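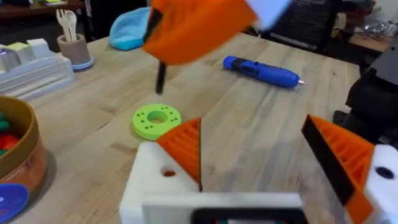

Lime-green ring on a wooden table.

Subject: Re: Pullow survey workshop and the 1804 field book
From: Hwa-young Nam
To: Drarnar Valley History list

Parveen Herath wrote:

> Has the program for the Pullow workshop been settled? The short
> notice in the newsletter gives the month and the town and very
> little else. I would like to bring some of the Tindumura parish
> group, but they need to know the following before they commit.
>
> (a) Will the original field book be out, or only the scans?
>
> (b) The notice says the survey "was run on magnetic bearings." Is
> there evidence for that? The finished map has a north arrow with
> no qualifier, and I had always assumed true north. When I overlay
> the map on the modern sheet using true north, the river fits at
> the mill and goes badly wrong by the time it reaches the upper
> ford. If the bearings are magnetic, that would explain part of
> the error. I don't think it explains all of it.
>
> (c) Are the transcription rules the same as last year? We lost a
> lot of time then on abbreviations which different people had
> expanded in different ways.
>
> (d) Is there a charge for the exhibition if one is only attending
> the workshop?
>
> Parveen

Parveen, list,

The program is settled except for the closing session. I will take the questions in the order given.

(a) The original will be out in the morning only. The Onyshchenko Collection has agreed to lend it to the Pullow reading room for the length of the exhibition, and it goes into its case at noon. Before that it will be on a cradle at the front table, open at the pages covering the river traverse. Pages will be turned by reading room staff on request. Pencils only near the book. All transcription will be done from the scans, which were remade over the summer at a higher resolution than the set some of you have on disk. Please do not bring printouts from the old set. The old scans cropped the outer margin on the right-hand pages, and that margin is where the surveyor put his offsets.

(b) There is evidence, and it is in the book itself. On the inside of the back board there is a note in the same hand as the main text which reads "Needle tried at the church door and again at the mill, agrees." A surveyor who had reduced his bearings to true north in the field would have had no use for such a note, or would have given the correction with it. No correction is given anywhere in the volume. I take the bearings as magnetic and unreduced throughout. The north arrow on the finished map was added by the engraver, whose other work in the county uses the same arrow regardless of source, so I would put no weight on it.

As to the remaining error, I agree that the choice of north does not account for all of it. A wrong north rotates the whole figure. It cannot bend it. What you describe at the upper ford sounds like a break in the traverse, and I believe I know where the break is. Station 33 appears twice in the book, once at the foot of a page and once at the head of the next, with different back bearings. Whoever plotted the map used the first entry. The second is in darker ink and has a small cross beside it, the mark this surveyor uses elsewhere for a corrected reading. If you replot from the second entry, the line swings east and the ford moves much closer to its modern position. It still does not close. I suspect a dropped chain length between the ford and the boundary stone, but I have not been able to show this from the book, and there is no surviving rough plot to compare it with.

If anyone in the Tindumura group has replotted that stretch independently, I would like to see the working before the workshop. Please send station, bearing, and distance as read, without smoothing. If a figure is doubtful, mark it doubtful and leave it in.

(c) The rules have changed in a few places. The full sheet will be sent to everyone registered, but the points that caused trouble last year are these.

Abbreviations are no longer expanded. Transcribe what is on the page, including the superscript letters, which go in parentheses. "Sth" is not to be turned into "South" even when there is no doubt about it. Expansion will be done afterward in a single pass, by one person, against one list.

Place names are to be kept in the surveyor's spelling. He spells Drarnar in several ways, occasionally on the same page, and the variation is of interest to the people working on dialect. Do not correct it to the modern form and do not add a note each time it occurs.

Struck-out readings are to be transcribed in square brackets before the reading that replaces them. Last year many of these were left out as mistakes. Several turned out to be the better reading.

Sketches in the margin are to be recorded by position and subject only, as in "margin, left, gate." There is no need to describe them further. Any sketch with a measurement written against it should be flagged to the table lead, and the measurement transcribed as a separate line.

Blank lines in the book are significant in some sections. He seems to leave one when he moves the instrument. Keep them.

(d) Workshop registration covers the exhibition on the same day. For anyone attending the exhibition alone, the charge at the door is $5. The reading room does not take cards.

Other arrangements, as far as they are known:

The workshop is in September, in the upper room of the reading room building. The date will be in the registration email, pending confirmation of the loan paperwork. Doors open at nine in the morning. The book goes away at noon, as noted, and the afternoon transcription session begins at 2. The room holds up to 33 people at tables. If registration goes over that, the afternoon will be repeated, and the people on the repeat session will still be able to see the book in the morning.

The exhibition is on the ground floor. Besides the field book it has the engraved map in its first state, a run of letters between the surveyor and the turnpike trustees concerning payment, and a circumferentor of the right period. I should say plainly that there is no evidence the instrument on display was the one used. The label as drafted says "the surveyor's compass," and I have asked for this to be changed to "a surveyor's compass." The letters are worth time. One of them complains of floodwater on the lower road and gives it as the cause for leaving a section unmeasured, and this would bear on the missing length if the section could be identified. The letter carries no place name beyond "the low ground," which in that valley is not much help.

There is an unresolved question over the date of the volume. The title leaf has 1804, and the catalog follows it. Some of the road names used in the second half do not appear in the trustees' minutes until later, so the book may have been kept up, or partly recopied, after the survey was finished. The paper is the same stock all the way through. I will give a short paper on this before the transcription session, and would be glad to hear from anyone who has the same watermark in a dated document.

Parking at the reading room is reserved for deliveries on loan days. Use the lot behind the grain store. The upper room is reached by stairs, and there is a lift at the rear of the building which has to be asked for at the desk.

Registration is by reply to me off list. Give your name, your group if any, and whether you have transcribed from this volume before. Experienced readers will be put on the river pages.

Hwa-young Nam
for the Pullow survey project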